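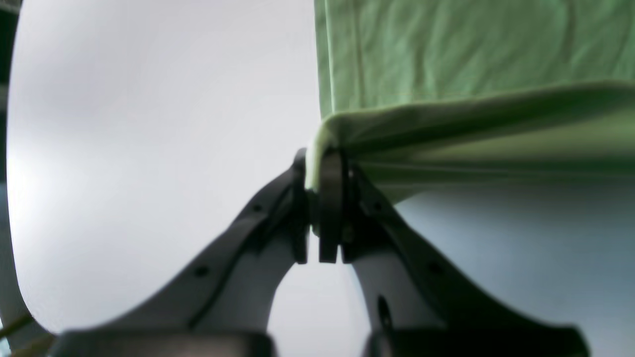
Page 20

Unit 4: Reading and Writing a Care Label

Course reader, Textiles for Small Business. Notes by Bronwyn Treloar.

Before class, read the two supplier sheets from Huvia and Zevwood. Bring one garment from home that still has its label.

4.1 What the label is for

A care label tells the owner how to clean an item without damaging it. It covers five processes: washing, bleaching, drying, ironing and professional cleaning. The symbols are normally printed in a set order so that a person can read them in any country. Which system applies depends on where the item is sold, and a maker who sells abroad has to check this before ordering labels.

A label describes the harshest treatment the item can stand. A wash tub marked 40 means the water may be as warm as 40 degrees Celsius. Cooler water is allowed. Students often read the number as an instruction to wash at that temperature, and in last year's homework this was the most common mistake.

4.2 The weakest part decides

Fabric is only one part of a garment. Thread, elastic, interfacing, buttons and trim all go through the same wash. If the shell can be tumble dried on high but the elastic can't, the label must say low heat or no tumble drying.

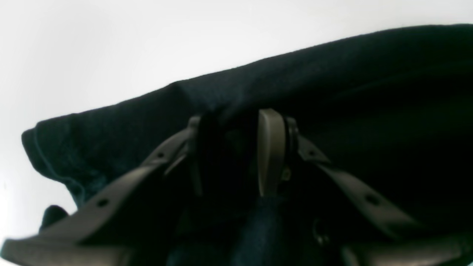 The same goes for color. A dark body fabric sewn to a pale collar may wash well for years or may bleed the first time, and the fiber content won't tell you which. Test the finished combination. Testing each fabric alone is not enough.

Case: Chmielewska, a small workshop, ordered 2,365 woven labels before the trim for its spring line had been picked. The trim shrank. Grażyna Krawczyk, who did the purchasing, had to have 700 finished pieces relabeled by hand, and the other labels were held over for a later line. Order labels last.

4.3 Testing at home or in a small shop

Sew a sample using every material in the finished item. Mark a square on it with laundry pen, measure the sides, wash and dry it as the label will say, let it rest flat, and measure again. Record the change along the length and across the width separately. Repeat for five cycles.

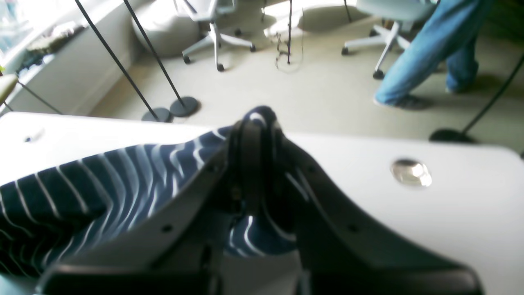
Shrinkage is usually different in the two directions, so one average figure hides the problem. Woven goods tend to shrink more along the warp. Knits often get shorter and wider. Prints give you a second thing to look at. On a navy cloth with thin white wavy stripes, for instance, compare the stripes with an unwashed piece and note whether the white has picked up any blue. Use the same lamp for both pieces, and write down the detergent.

4.4 Homework (due in March)

Write a full care label for the garment you brought. Name the part that sets the limit for each of the five processes. Maximum 1,000 words, not counting the test record. Hand in paper copies to Lena Michalski before 4 p.m.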